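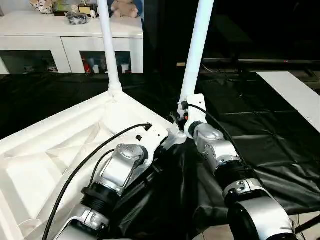

Furniture Care and Small Repair, Course Handout 4
Molded plastic stools and frames: poles, sockets and the covered work surface
Sanivthorpe Evening School, August term
Text: Ingeborg Vogler. Corrections to the weight table by Henrik Meinecke.

4.1 What we treat in this unit

In Handout 3 we worked with wood joints, where glue and time do most of the job. Plastic furniture behaves in another way. The typical light stool or shelf frame has a molded base or seat, and the poles go into it. The parts hold by friction, by a snap or by a screw, and sometimes by two of these together. Glue is seldom used in production and you should not add it at home, except in the case described in 4.5.

Please bring the gray folder again. Whoever has missed the session about screws can copy the pages from Theda Wunderlich.

4.2 Words we use

Base: the large molded part. When the piece stands upside down on the work surface, the base is the part that lies low and the poles point up.
Pole: the leg or upright. It can be a hollow tube or solid.
Collar: the wider ring of plastic where the pole enters the base. It takes the side load.
Rib: a thin wall on the inner side of the base. Ribs make a thin part stiff with little material.
Bracket: a separate piece at the end of a pole, which joins it to another part.

In the older script you find "sleeve" for collar. I have changed it everywhere, I hope.

4.3 Why ribs run diagonally

A flat plate of plastic bends easily. If we put straight ribs only along the long side, the plate is stiff in one direction but it can still twist. Diagonal ribs divide the plate into triangles. A triangle cannot change its shape without changing the length of one side, therefore the base resists twisting also when one leg stands on uneven floor.

We tested this in the workshop with two sample plates of the same outer size. The plate with straight ribs weighed 1,411 grams and the plate with diagonal ribs weighed 1,369 grams. The second was lighter and twisted less under the same hanging weight. One pair of plates does not prove a rule, and Henrik Meinecke asks me to write that the plates came from different makers. Still, it is a good picture to keep in the head when you look under a stool in a shop.

Where a rib has a crack, look at both of its ends. The crack starts usually in the corner and runs to the middle.

4.4 The covered work surface

Turn the piece upside down before you check the poles. You need a surface that does not scratch the seat and that is large enough for the loose parts also. A plastic sheet or tarp is sufficient for most jobs. It can be wiped, and small screws do not disappear into it as they do in a blanket. Its disadvantage is the folds. A piece that stands on a fold is not level, and you will believe that a pole is crooked when in truth the base is tilted. So pull the sheet flat under the base first. At the sides it may stay wrinkled, this does no harm.

A dark sheet is good for white parts and bad for black screws. Put the screws in a dish.

Things that are waiting for their turn – boards, rods, shelves – should lie at one side, with the good face up. Bottles with cleaner belong in a cabinet or on a shelf and not beside the work. Last year we lost a seat to a bottle of Kohlhase cleaner without a cap, and the stain is still on bench two.
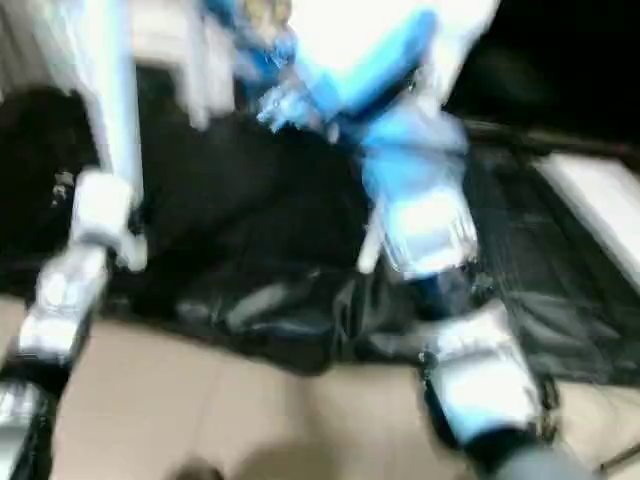

If the sheet reaches over the edge of the surface, do not let it hang to the place where your feet are. One step on it and everything moves. When you work directly on the floor, leave a strip of bare floor in front of you and stay on this strip.

4.5 Checking a pole, step by step

1. Hold the base with one hand near the collar. Do not hold it at the far end.
2. With the other hand take the pole near its free end and move it gently, first left and right, then toward you and away.
3. Look at the collar while you move. If pole and collar move together, the fault is in the base. If only the pole moves, the fault is in the fit.
4. Turn the pole a quarter and repeat step 2. An oval pole will be loose in one position and firm in the other.
5. Write the result in the table before you go to the next pole.

A pole that leans is not necessarily loose. Some designs have legs that spread toward the floor, and beginners like to "correct" them. Compare with the opposite pole. If both lean by the same amount, leave them.

For a loose fit, wrap one layer of thin tape on the end of the pole and try again. Two layers are the maximum. If the collar itself has a crack, the part should be replaced. Only when no replacement exists we glue, and then the piece is used for light things such as plants and gets a label that it is not for sitting.

4.6 Brackets

A bracket is tightened last. Set all poles first, put the screws in by hand, stand the piece on its feet, and after this tighten them. Who tightens one bracket fully at the beginning will have trouble with the last hole. Sunance sells the brackets for our practice frames in bags of 100, so a broken one is no tragedy, but please tell Bastian Kasten so that he can write it in the book.

4.7 For the next session

Bring one piece of plastic furniture from home, clean, not wider than 400 millimeters. Draw its underside with pencil and mark the ribs, the collars and each place where you see wear. The drawing does not have to be beautiful. Ilse Brandes collects the drawings at the door and brings them back with remarks one session later.

Reading: Jondbridge workshop notes, the chapter about snap joints. The chapter about foam can be left out.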